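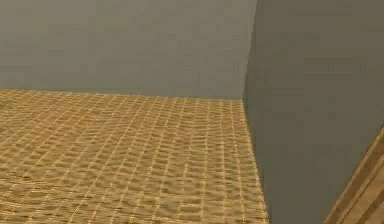
*짚처럼 엮은 면, 회색 벽 쪽 모서리*

**17/04/2019, 브릴트베르그(Briltberg) 차고**

44호차 반납 점검. 손님이 그로스트포트(Grostport)까지 갔다가 해안 쪽 비포장으로 돌아온 차다. 계기판 기준 주행거리 3000 km. 외관은 양호하고 뒷범퍼 아래쪽에 돌 튄 자국만 있다. 보증금에서 뺄 정도는 아니라고 이레나(Irena Chmielewska)에게 말해 두었다.

## 냉장고

손님 메모에 "밤에 자꾸 꺼진다"고 적혀 있었음. 데스브리지(Desbridge) 냉장고이고 지난번 대여 때도 비슷한 얘기가 나왔는데 그때는 재현이 안 됐다.

- 시동 건 상태: 정상 작동.
- 시동 끈 상태, 보조 배터리만: 한동안 돌다가 저전압 표시가 뜨고 정지.
- 보조 배터리 단자 전압은 정상. 냉장고 소켓 쪽에서 재면 부하가 걸릴 때 뚝 떨어진다.

배터리 문제로 보고 교체하려다가 캄레시(Kamlesh Dwivedi)가 소켓부터 뜯어 보자고 했다. 뜯어 보니 소켓 뒤 접지선 압착 단자가 헐겁고 변색되어 있음. 단자를 잘라내고 새로 압착, 수축튜브 씌움. 같은 조건으로 다시 돌리니 점심 먹고 와서도 계속 작동 중이었다. 퇴근 전까지 꺼지지 않음. 내일 아침에 한 번 더 확인할 것.

배선 굵기도 마음에 안 든다. 처음 설치할 때 얇은 선을 쓴 것 같은데 같은 시기에 작업한 다른 차들도 똑같을 가능성이 있다. 다음 정비 때 소켓 뒤를 열어서 볼 것. 목록은 이레나가 뽑아 주기로 함.

## 루프탑 텐트

지퍼에 모래가 많이 꼈음. 솔로 털고 물로 헹군 다음 그늘에서 말림. 왁스는 완전히 마른 뒤에 바른다. 예전에 덜 마른 상태에서 발랐다가 모래가 그대로 엉겨 붙은 적이 있다.

사다리 고정 핀 하나가 휘어서 망치로 폈는데 다시 쓰기는 찜찜하다. 조시(Joshi)에 새 핀 주문. 배송비가 아까우니 아래 부품과 묶어서 보내 달라고 했음.

매트리스 커버는 세탁 보냄. 예비 커버 씌워 둠.

## 타이어, 하체

앞바퀴 안쪽 마모가 바깥쪽보다 심하다. 얼라인먼트 봐야 함. 시내 정비소에 전화했더니 이번 주는 자리가 없다고 해서 다음 예약 전으로 잡아 달라고 했다. 답을 기다리는 중.

예비 타이어는 2개 다 공기압이 낮았다. 하나는 밸브 코어에서 새고 있어서 교체. 비눗물로 확인했고 이제 거품 없음. 다른 하나는 그냥 빠진 것으로 보인다. 압력 맞춰 놓고 날짜를 분필로 적어 둠.

하체 세차 후 본 것:

- 뒤 쇼크업소버 부싱에 잔금이 있음. 당장은 쓸 수 있지만 5월 정비 때 교체하는 것으로 기록.
- 연료탱크 보호판 볼트 하나 풀림. 나사 고정제 바르고 다시 조임.
- 브레이크 호스 이상 없음.
- 에어필터는 먼지가 심해서 청소하지 않고 바로 교체.

## 장비 상자

손님이 컴프레서 호스를 감지 않고 쑤셔 넣어서 꺾인 자국이 남았다. 새지는 않음. 견인 스트랩은 젖은 채로 들어 있었고 냄새가 나서 빨아 널었다. 샤클 이상 없음. 삽 자루 이상 없음. 가스버너는 점화 버튼이 안 눌려서 예비품으로 바꿨고, 고장 난 쪽은 작업대 아래 선반에 있음. 시간 나는 사람이 봐 주면 좋겠음.

캄레시 의견: 인수할 때 컴프레서와 잭 사용법을 더 천천히 보여 주자. 이번 손님도 모래에서 공기압을 안 빼고 한참 고생한 모양이다. 지금은 차 열쇠 넘기면서 한꺼번에 설명하는데, 비행기에서 막 내린 사람한테는 잘 안 들어간다. 타이어 하나를 직접 빼고 넣어 보게 하는 쪽으로 이레나와 얘기해 보기로 했다. 인수 시간이 길어지는 것이 문제인데, 오전 인수에만 먼저 해 보는 방법도 있다.

공기압 표도 새로 만들어야 한다. 지금 글러브박스에 있는 것은 코팅이 벗겨져서 모래 항목이 거의 안 보인다.

## 비용

냉장고 배선은 우리 쪽 문제라 손님 청구 없음. 청구할 것은 추가 청소비뿐이고 금액은 계약서대로 250. 이레나가 메일로 보냄. 손님이 냉장고 때문에 음식을 버렸다고 하니 그 부분은 청소비에서 빼 줄지 사무실에서 정하기로.

## 남은 일

- [ ] 냉장고 밤새 돌린 결과 확인
- [ ] 텐트 지퍼 왁스
- [ ] 조시에서 핀, 압착 단자, 에어필터 도착하면 수량 확인 (필터는 재고가 없어졌음)
- [ ] 얼라인먼트 예약 답 받기
- [ ] 공기압 표 인쇄, 코팅
- [x] 밸브 코어 교체
- [x] 보호판 볼트

44호차는 얼라인먼트 끝날 때까지 예약판에서 빼 둠. 열쇠는 사무실 말고 차고 열쇠함에 있음.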